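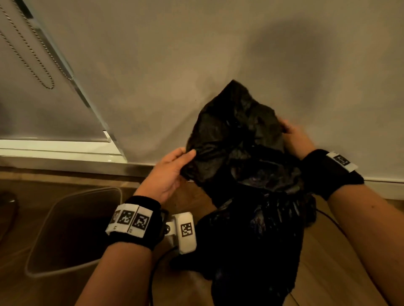
Where Does the Trash Go?

Every house makes trash. Big houses make it, small houses make it, and so do schools and bakeries and the dentist. You drop a banana peel in the can, the lid swings shut, and after that most of us never think about that peel again. But the peel still has quite a trip ahead of it, so let's go along (you may hold your nose if you like).

The first stop

Most trash starts its trip in a plastic bag. Plastic is handy for this job because water can't soak through it. Think of a paper bag with a wet tea bag and half a tomato inside. By morning the bottom would be soft, and when you picked it up, well, you would have tomato on your socks!

A bag shouldn't be filled right up to the brim. You need some empty bag left at the top so there is enough to twist and tie. If you help with the trash at home, let a grown-up carry anything heavy, and never push the trash down with your hands, in case there is something sharp hiding in there.

Here comes the truck

In the town of Sastlow the trucks come early, while a lot of children are still eating their cereal. You have probably heard one on your own street. There is a rumble, then a squeak of brakes, then a long groaning noise that goes on and on. The groaning is the best part, I think. It comes from a big metal plate inside the truck, which slides along and squashes the trash flat. Trash is mostly air, you see. An empty cereal box is nearly all air, and so is a milk carton. Once the air is squeezed out, a truck can visit street after street before it is full.

Graham Rowbotham has driven a Sastlow truck for years, and he told me that children wave to him nearly every day. He always waves back. If he has a hand free, he honks too, but only after breakfast time, because there were complaints.

Onto the scale

When the truck is full it goes to a place called a transfer station. Sastlow's is on Hiltine Road, behind the lumber yard. The truck drives onto a scale that is set into the ground, and the scale weighs the whole thing, driver and all. Then the truck dumps its load inside a tall building, and drives back over the scale empty. Take the small number away from the big number and you know how much trash was inside. So if anybody at school asks what subtraction is for, you can tell them about that!

From Hiltine Road, bigger trucks carry the trash to the landfill at Camenzind, 44 miles away.

What is a landfill?

Some people think a landfill is just a hole that you throw things into. There is a lot more to it. Before any trash goes in, workers line the bottom with thick clay and strong plastic sheets. Rain trickles down through trash and gets very dirty on the way, a bit like water dripping through coffee grounds, and the lining keeps that dirty water from getting into the streams and wells nearby. Pipes at the bottom carry it off to be cleaned.

Every day the new trash is pressed down by heavy machines with spiked wheels, and at the end of the day it gets a blanket of soil. The blanket helps with the smell. It also disappoints the seagulls.

What happens to the banana peel?

Out in a garden, a banana peel gets eaten by tiny living things, some of them so small you would need a microscope to see them. They need air to do their work quickly. Deep in a landfill there is hardly any air, so the peel rots very slowly, and while it rots it makes a gas called methane. Many landfills collect this gas with pipes, and some burn it to make electricity. Your old peel could help light up somebody's kitchen!

Glass and plastic hardly rot at all. They just stay where they are for a very, very long time, and that is a good reason to put less of them in the trash to begin with.

Things to try at home

Ask a grown-up if you can start a compost pile for peels, eggshells and leaves. March is a nice month to begin, when the ground is waking up.

Draw on both sides of your paper. Wash out a jam jar and keep buttons in it, or pebbles, or pencils.

And the next time the truck groans its way up your street, go to the window and give the driver a wave.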